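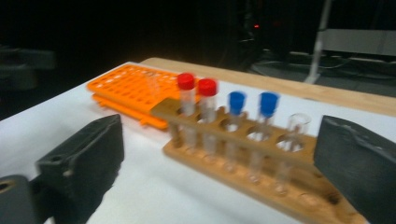
Red caps, blue caps and the one with no cap, as the gripper gets them.

April, late. Kettle on, shoes off, writing this before I talk myself into liking the thing.

Second day with the Prutix kit from Gatgate. What they are selling is a pair of hand-held grippers and a subscription. You hold the grippers, you do your job with them, they record it, and the recordings go off to be turned into something a robot arm can copy. The brochure says "teach by doing" on nearly every page. The arm costs extra. The arm is also not in stock, so what I am reviewing is the teaching half of a lesson with no pupil.

The task they suggest for a lab like ours is tubes in racks. Fine. Tubes in racks is most of my working life. I used the old wooden rack, stains and all, and the orange plastic one, and stuck to red caps and blue caps. The quick start guide wants a fresh rack on a plain surface under good light, and I would like to know which lab they visited where everything matches.

First impression of the grippers: chunky. The fingers are thick grey blocks and a test tube is a thin thing. You approach a tube with them the way you would approach a teacup in oven gloves. By mid-morning I had stopped knocking the neighbours, mostly by going in slower than I ever would by hand, and that bothers me. If I slow down to suit the tool, then the recording is of somebody being slow. I asked support about this in the chat window and was told that pace "can be adjusted later". By whom, and for how much, they did not say.

The wooden rack is the easier of the two to work with. One row of holes, tubes up at a decent height, room to get a finger either side. The orange one is a grid and it is low, so you are coming down from above and judging the hole through the gap between two blocks.

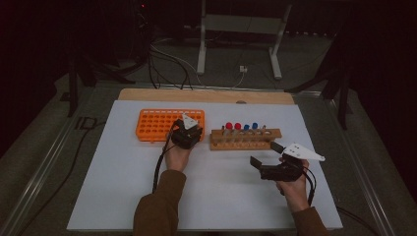
It is harder on the wrists than I expected. Each gripper has its plate on top and its cable out of the back, and the cables have opinions. I kept having to stop and think about which way to turn so as not to drag one across the board. At home time my right forearm felt as if I had been wringing out towels. The guide recommends sessions of 20 minutes. It recommends this on the last page.

Then the money. The kit is 2502 with the plates and cables, and the processing plan is another 655 a quarter, and the plan is not optional if you want anything back at the end. I wrote both numbers on the whiteboard and looked at them over lunch. For that we could replace every rack in the building and still have something left for the centrifuge lid. Ezzat, which is the cheaper outfit, wants less up front but makes you label your own recordings, and I know exactly who would end up doing the labelling.

Things I will give them, so I am not just being sour. The grip itself is good. It closes evenly and I can feel through it when I have hold of something, more than I thought I would. Set-up was quick. The battery question does not arise, as it all runs off the cables, which I have already complained about.

What I still don't have is any proof of the other end. There is a film on their site of an arm sorting tubes at the Prandness site, very smooth, with music. No word on how many goes it took. I have asked for the same film without the cuts. They said they would look into it — they said that about the manual too, and I am still working from the quick start.

Tomorrow: the uncapped tube again, on its own, and both hands at once for longer. Ask about cancelling the plan. Take the wrist support in.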